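Stedberg opens up its hand cell upkeep routine to other workshops

For immediate release, April

Stedberg, the small automation workshop in Trurketach, is putting out the full care routine for its tabletop hand cell. Free to read, free to copy. Other shops with one arm, one hand and not enough hours in the week are who it's meant for.

The routine covers a single cell. One arm, one five-digit hand, one white table. Set-up, daily checks, the Friday service and the usual repairs. It runs to 180 numbered steps, most of them a line long, and was written at the bench by the people who do the work.

Why now

Stedberg gets asked. Firms that buy a hand get a manual for the hand, and firms that buy an arm get a manual for the arm. The bit in between, the flange and the cable run and the table it all reaches over, is mostly left to whoever is on shift. Stedberg lost the best part of a winter to faults in that bit in between. Loose flange bolts. A cable wrap that had crept round a quarter turn and was pulling on the wrist. A thumb that came home a few degrees low every morning and was right again by lunch.

None of these were hard to fix once found. Finding them took the time.

What the cell does

The cell works on everyday household items. Bins with swing lids, tubs, boxes, drawers, things with flaps. The hand goes out over the table, pushes, lifts or pinches, and goes back. The work is for Costache, a programme Stedberg runs to find out which small domestic goods can be opened and closed by a hand with no changes made to the goods themselves. Costache has put the cell through 700 hours of running since the last full strip-down, and the log from those hours is where the routine came from.

What's in the routine

Setting up. Table first, always. Legs level, top wiped, feet of the table marked on the floor so it can go back where it was after cleaning. Then the arm, then the flange, then the hand. Stedberg used to fit the hand and then shift the table to suit, and gave that up after the third time of doing all the positions again.

The flange. Bolts done up in a cross pattern, by torque wrench, then a paint mark across each head and onto the metal. If the marks line up on Friday, leave alone. If one doesn't, all of them come out and go back in. Faces cleaned with a lint-free cloth before anything is joined. Grit the size of a sugar grain between the faces will show up at the fingertips as a miss.

Cables. The wrap on the arm is checked by hand, with power off and the arm parked. Run a thumb along it. Any hard spot, open it up and look. Cables on the floor stay in loops and away from the chair. There is a whole page on this, the workshop is a bit sore on the subject.

The hand. Each finger is sent to fully open, then fully closed, one at a time, slowly, at the start of the day. Listen as well as look. A dry joint clicks before it sticks. Thumb last, because the thumb on this cell does the most and wears the quickest. Fingertips get a wipe and a check for splits. Tips are swapped in pairs so that two neighbours have the same grip.

Homing. The thumb fault mentioned above was a homing fault. The hand was being switched on while still resting on whatever had been left under it, and took its zero from there. The fix is a park pose well clear of the table and a rule that the hand is never powered up anywhere else. It has been fine since.

The height check

The part of the routine that Stedberg thinks other shops will use the most is the height check over a real object. Flat gauges and blocks are good for setting the arm but they don't tell you much about how a curled or stretched finger sits over a curved lid. So the check uses a small bin with a swing lid, put down by eye, not clamped.

Power on, low speed, hand brought in from the side. Fingers together, thumb dropped. Stop above the lid. Then a person with one hand near the stop button looks along the table at fingertip level and writes down what they see. Are the fingers in one line or is one hanging? Is the thumb free of the bin? Is the palm square to the lid or rolled?
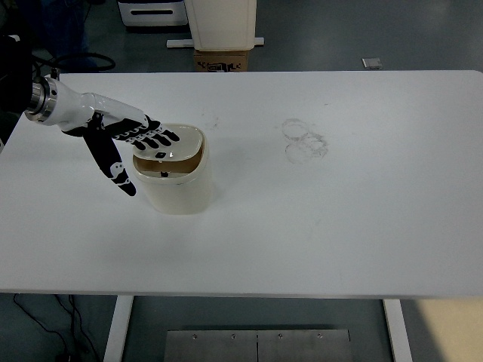
If one finger hangs lower than its neighbours the job stops there and the finger comes off for a look at the tendon end. If all of them are low it's the wrist or the flange, and the hand should be left alone. That simple split has saved Stedberg more bench time than anything else in the document. Before it was written down the habit was to blame the hand every time, strip it, find nothing wrong and put it back together with a new fault in it.

The check takes 6 minutes. It is done first thing, after any tip change and after any knock, however small. Knocks get logged too. No telling off for logging a knock, that's in the routine in capitals.

Repairs

The second half is repairs, in the order they tend to turn up. Worn tips. Slack finger. Sticky thumb. Wrist play. Cable breaks inside the wrap, which are the nasty ones as they come and go with the pose. For each there is a list of tools, how long to set aside and the point at which to give up and send the part away.

Stedberg says in a short note at the front that the giving-up point matters. A workshop will happily spend two days on a joint that could of gone in the post on the first morning.

The spares list is short. Tips, bolts, one set of wrist cables, cable wrap, cloths, paint pen. One spare thumb if the budget runs to it. Stedberg keeps its spares in a lidded tray, counted out and signed back in on Friday after the service.

Table and floor

There is a section on the table itself which early readers thought was padding and have since come round to. A matt white top shows up dropped screws and bits of worn tip very quickly. It also shows every mug and pot ever put on it. Marks like that do no harm to the arm, but the routine asks for a wipe down before any camera work and bans drinks from the table full stop. The ban is newer than some of the marks people will find on theirs.

The floor gets swept towards the door and away from the cell. Anything on the floor behind the table that isn't fixed down should be outside the reach of the arm plus an elbow's width. Check with the arm unpowered and a tape.

The log

Stedberg's log is a plain sheet. Date, hours, who, what was seen, what was done. Blank allowed in the last box. The firm tried a tablet version and went back to paper, as the tablet kept being needed for something else. Sheets are typed up at the end of the month and anything that shows up more than once gets its own line in the routine. That's how the paint marks got in, and the park pose.

The writers have kept the odd argument in too. Two people at Stedberg disagree over whether to grease the thumb joint every service or only when it clicks. Both views are printed, with the hours each way, and readers can make up thier own minds.

Tried elsewhere

Before release the routine was handed to Atine, a repair workshop with a similar arm and a different make of hand. Atine was asked to follow it cold, with no phone calls. 2 steps turned out to be in the wrong order and a few leaned on a jig that only Stedberg owns. These have been rewritten. The flange section worked as it stood. The homing section needed a line saying what to do if the hand has no park pose stored, now added.

Atine is keeping the height check and has swapped in a biscuit tin for the bin. Stedberg has no objection.

What it isn't

The routine is no replacement for the maker's safety notes. Where the two differ, follow the maker. It doesn't cover two-arm cells, mobile bases or anything above table height. It assumes a stop button within reach and a person who is awake. Shops running overnight will need more than this.

Getting a copy

The routine is out now as a plain file and as a printed booklet with a wipe-clean cover. Stedberg will post booklets while there are any left, one per workshop please. A blank log sheet and a wall card with the height check on it come with both.

Corrections are welcome, and wanted. Send the step number and what happened. A second version is planned once enough of them have come in, with a longer part on cable breaks, the section the workshop is least happy with.

Workshops near Trurketach can also ask to sit in on a Friday service. Places are few, the room is small. Bring flat shoes and leave drinks outside.

About Stedberg

Stedberg is an automation workshop based in Trurketach. It builds, runs and repairs small robot cells for handling everyday goods, and runs the Costache programme.

Press contact: the Stedberg office, Trurketach. Mornings are best, the phone is next to the compressor.

Ends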